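Mixed colored bowls: sort by color or by size?

Started by chiekoyama, Monday, November 29, 2021

chiekoyama
I've ended up with a lot of colored bowls and cups from different sets. Mostly Trotora, some Mandska. They've been stacked by color in the cupboard and the stacks keep sliding because the sizes don't match. I'm thinking of going by size and forgetting the colors. Anyone done this?

pantry_dale
Size. Big ones at the bottom, small ones inside, cups on their own shelf. I did mine in 15 minutes and haven't touched it again. Color looks nice for a week.

oldhutch
Disagree. My kids each have a color and they put their own bowl back. If I sorted by size they'd have to think about it and the bowls would stay in the sink.

chiekoyama
No kids here, so that part doesn't matter to me. I put things out on the green table before sorting. Large purple bowl on the left, medium blue one with the ridges below it, and the bright blue one next to that is bigger than the ridged one. The orange cup can go with the other cups. 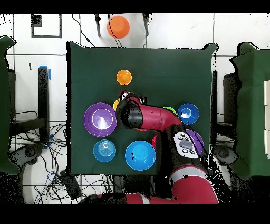 rimshot44
Do ridged bowls stack okay with smooth ones?

pantry_dale
They do if the ridged one goes on top. Put a smooth bowl inside a ridged one and it can rock, depending on the base. Try it with the two you have before you give up shelf space to it.

oldhutch
Mine stick together when I do that. I put a paper towel between them.

pantry_dale
Never had that happen. Are you stacking them wet?

oldhutch
Sometimes, yes. Who has time.

linnea_b
I'd do both. Size first, then keep the blues together within a size. With that many blues you won't find the one you want otherwise. Vusilow makes a wire shelf riser that gives you a second level, mine is 285 mm wide and holds two stacks.

rimshot44
A riser is a waste of money for a few bowls.

chiekoyama
I'll try size with no riser first. Cups on the upper shelf, big bowls underneath. If it slides again I'll look at the riser in January.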